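About Us

Warnach Robotics Club

Hello, and welcome to our little corner of the school website! We are the Warnach Robotics Club, and we are a mixed bunch of beginners, old hands, tinkerers and people who came along once with a friend and somehow kept coming. If you have found this page because you are thinking of joining, or because your son or daughter has started talking about grippers over dinner, we hope it tells you what you want to know.

The club began as a lunchtime group with 2 laptops and a kit car that would only turn left. Our teacher, Zuzanna Bielecka, had taught physics here for a good while and wanted a place where students could build things that didn't have to be graded. She still says that is the best part of her week, and we still haven't fixed the car (it lives on top of the cupboard, and we are rather fond of it).

These days we have almost 30 members from all grades, and we meet after school during term. We share out the work by interest more than by age, so you may well find a ninth grader explaining a piece of code to a senior, or the other way around. New members usually spend their first few weeks trying a bit of everything before they settle.

What we are working on

Our big project this year is called Pernov, and it is about teaching a robot arm to pick up everyday things and put them where they belong. It sounds simple until you try it! People know without thinking how hard to squeeze a bread roll, and a robot has to learn that from somewhere. So we show it, using a gripper that you hold in your own hand, with a camera on it that records what the fingers are doing. You do the job yourself, over and over, and the recordings become the lessons.

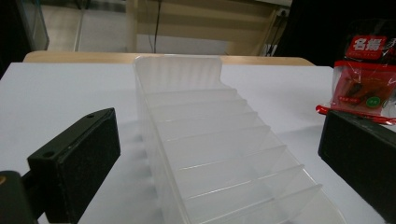
Each recording is short, and we have set ourselves a goal of 400 good ones before we start training in September. We take turns, usually 20 each before handing over, which is about as long as anyone's wrist enjoys. One person does the moving, another keeps the log and moves things back to their starting places, and whoever is left over argues about the music. We try to change the layout a little between takes so that the robot doesn't simply learn one spot on the table by heart.

Choosing what to pick up has become a hobby in itself. Hard, square things are kind to beginners. Food in crinkly wrappers is much trickier, as it shifts and shines and squashes, and for that reason it is what most of us like best. We do ask that members leave the practice snacks alone until the session is over. 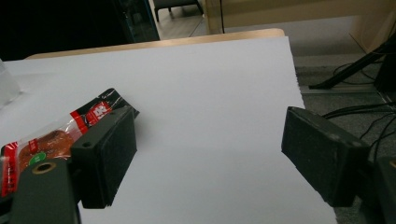 The Pernov team's work table, with a wrapped snack beside the gripper.

Beyond the club room

Once a year we take our work to the Prullance Schools Open, a friendly competition where teams show a project and answer questions from the judges. We have never come first, but we did bring home a prize for our notebook, which made us very happy indeed, and we came back with a long list of ideas borrowed from the other teams. We also have a standing invitation to visit the Kołodziej workshop in town, where they let us use the big drill press and are extremely patient with us.

Joining us

You don't need to know how to code, solder or do anything else before you come. Wear something you don't mind getting a bit dusty, tie back long hair, and bring a pencil. There is no fee, though we are always glad of spare screws, old phone chargers and clear plastic trays. Parents are welcome to drop in too, and several of them have ended up staying to help us sort cables.

If you would like to know more, please leave a note for Ms. Bielecka at the front office, or just put your head around the door when you hear us.

Page last updated 2021-05-28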